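Kerach planner stops short when the bowl is near the mug tree

Posted by Eleri Humphreys, February 22, 2018

I'm running Kerach with the Vokeo detector on the wrist camera. With a bowl alone on the table the grasp plans in 2 seconds. If the mug tree stands next to it, the planner gives up after 900 iterations with "goal in collision". I've tried moving the bowl and it makes no odds. Is this a planner setting?

Iestyn Beddoe

Probably not the planner. Turn on the collision view and look at what it thinks the mug tree is. By default Vokeo wraps each object in one upright box, so the gaps between the pegs count as solid and the box can reach out over the bowl.

Switch the shape type to "parts" in the scene file. You get a cylinder for the pole, one for each peg and a flat disc for the base.

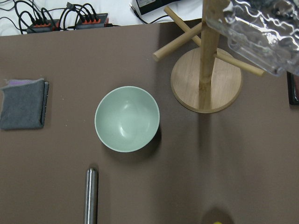
After that, set the padding to 30 mm or less and clear the old scene before you replan, or the first box stays in memory. Check the shadows too. My version of the detector added a dark shadow to the bowl outline until I raised the depth weight.

flosar_user

Just raise the iterations. Mine is on 1465 and it mostly works.

Eleri Humphreys

It was the box. Parts mode fixed it, thanks. More iterations made no difference here.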